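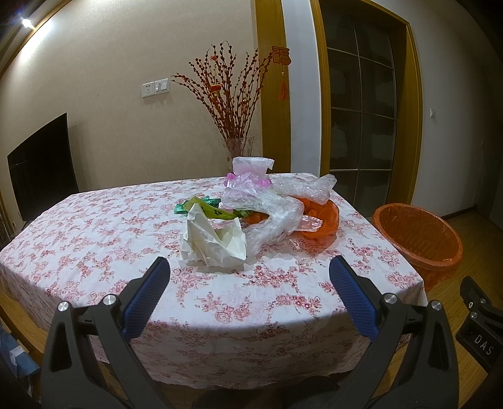

Trirnow G2 Handheld Collection Gripper

The G2 is a hand-carried, two-finger gripper for recording manipulation examples in homes and small workplaces. The operator does the task by hand with the tool, and the wrist camera logs the view over both fingers for the length of each take.

Suited to soft and irregular items

Crumpled bags, clear film and stiff paper are hard to learn from a small set. Outlines change with every grasp, and clear plastic picks up highlights and the colour of whatever lies behind it. Patterned tablecloths add to the difficulty. We recommend recording heaps like these on the customer's own furniture, under the usual room lighting.

Fingers

Parallel opening, pinned linkage, slotted outer arms. Blue textured pads are fitted as standard and can be swapped without recalibration. Replace a pad once the ribs have worn flat at the tip.

Recording

Frame rate: 30 per second
Finger opening: logged with every frame
Storage: some 486 takes per card at default settings
Two-handed work: pair a left and a right unit before the first take

Suggested procedure for table clearing

Start each take with the fingers open and the whole heap in view. Move one item at a time. Rearrange the heap after 20 takes — sooner if the items have flattened. Label failed grasps and keep them in the set.

Supplied with

Gripper, two spare pads, charging cradle, wrist strap. The Wonis labelling licence is sold separately.

Mass without strap: 1,310 g

Orders and pad enquiries: Zdenka Gashi, equipment desk
Page revised 23 Jun 2021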